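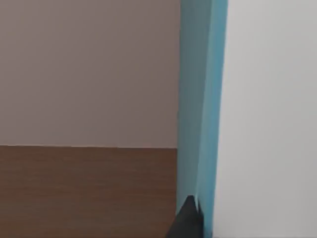 Credit: Reece Lockwood / Cadeck

Chapter 9
Color and Surface in the Home

Chapter Outline
9.1 Walls as Background
9.2 Wood Tones and Undertones
9.3 Adding an Accent Color
9.4 Testing Before You Buy

Introduction

A pinkish-beige wall next to brown wood grain is a common starting point for a room. Both are warm colors, and neither is very strong. A tall panel in light blue changes how the two are read. The blue is cool, so the beige beside it looks pinker and the brown looks redder than either would alone. Designers call this effect simultaneous contrast, and it comes up in nearly every room a student will work on.

Most people choose a wall color from a small paper card. The card is viewed in a store, under store lighting, against a white rack. At home the same color covers a large area and sits beside floors, doors, and furniture that were chosen years earlier. A beige that seemed neutral on the card may turn pink or yellow on the wall. The paint has not changed, but its surroundings have.

In November, a design class in Udby repainted the waiting room of the Hnatiuk dental office. The students picked a gray from a sample card and approved it on a Tuesday morning. By late afternoon, with the lamps on and an orange-toned oak counter close by, the wall looked green. The class painted 3 test boards, moved them around the room at different times of day, and chose a warmer gray. We will return to the Hnatiuk project in Section 9.4, where the boards are compared under each type of lamp.

This chapter deals with large surfaces first, because they set the terms for everything else. Section 9.1 covers walls and the use of low-contrast color. Section 9.2 explains how to identify the undertone of a wood finish and how grain direction affects the apparent width of a room. Section 9.3 turns to accents, including painted panels, doors, and trim.

Key Terms
accent color
grain direction
simultaneous contrast
undertone

Before you read on, look up the wall and floor finishes you recorded for the Dusden apartment in Chapter 3. You will need them for the first exercise.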